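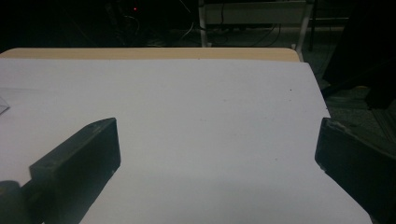 Tibor Vörös

Looking after old family photographs

Wash your hands with plain soap and dry them fully before opening the box. Hand cream leaves marks that show up months later. Cotton gloves are fine for glossy prints but catch on torn corners, so handle damaged ones with bare, clean fingers and hold them by the edges.

Prints stuck in a self-adhesive album should be left at room temperature for a day. Slide a length of unwaxed dental floss behind the print and work it from one corner to the opposite one with a slow sawing movement. Stop if the paper begins to lift in layers. A print that will not come away can be copied on the page.

Write on the back with a soft pencil (2B), near the border, with the print face down on glass. Ballpoint presses through. Felt pen spreads, and on resin-coated paper it smears on to whatever is stacked on top. Put the name first, then the place, then the year. "Dad, Lurkbridge" will mean little to a grandchild.

For copying, scan at 600 dpi for anything smaller than a postcard and 300 dpi for the rest. Save as TIFF and make a smaller JPEG for sending to relatives. Do not scan through the plastic sleeve.

Store prints upright in card boxes marked acid-free, with up to 104 in a standard shoebox size. Fill any gap with folded tissue so that they do not bow. Lofts and garages are unsuitable. The bottom of a bedroom wardrobe on an inside wall is usually good enough.

Newspaper cuttings go in a separate envelope. They turn brown and stain anything they touch.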